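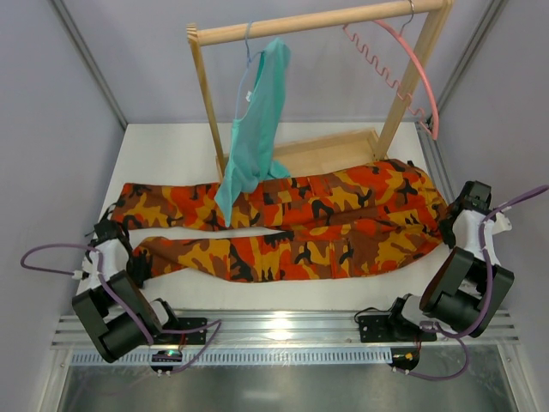
Hello Celina, and thanks for your patience with this one. I know you wanted it before the end of May, but the boiler at Rilton had other ideas and I spent most of a fortnight on the phone. So this is where we've got to with the school clothing swap as of 6th June, warts and all.

The big news is that we've handed out 721 items since January! I'd put 500 in the bid and thought I was being cheeky. Shirts and jumpers go fastest, then PE kit, and trousers in the middle sizes are gone before I've finished the kettle. Anything for tall teenagers is still hard to find, and I've asked both secondary schools to put a line in their leavers' letter.

We now run in 5 places, up from two when we started. Clerumham is the busiest by miles. Windon is the quiet one (a handful of families each time, lovely people, terrible parking) and I'd like to keep it going through the summer before we decide anything. The bus only goes out there twice a day, so if we shut it those families won't get to us at all.
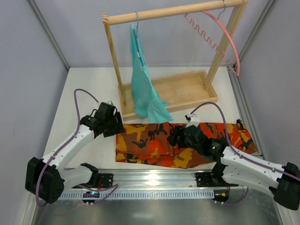

Money next. Of the £200 you gave us for washing and mending, there's £7 left. Most of it went on launderette tokens, and the rest on thread, name tape and a very dull number of buttons. Edgars Lukoševičius has been doing the zips for nothing, which has saved us a packet, but he's off to his daughter's for the whole of August and I don't think we should lean on him so heavily anyway. I'd like to pay him for the autumn if you're happy with that. I'll send the receipts separately, they're in an envelope and they're in order, I promise.

What hasn't gone well: the online booking form. People filled it in and then didn't come, or came without filling it in, and I ended up with two lists that didn't match. I've dropped it and gone back to just turning up. The queue at Clerumham was a bit long the first time but everyone was in good spirits, and we've moved the start back to half past three so parents can come straight from the gates.

I also said we'd try winter coats, and we haven't. They take up so much room! Mfinanga, the café next to the Clerumham hall, has offered us its back store from September, so I'd rather wait for that than pay for a lock-up.

Two things I need from you, please. Can the leftover £7 roll over, or do you want it back? And could we have your new logo for the August leaflet? The one I've got comes out all fuzzy when I print it.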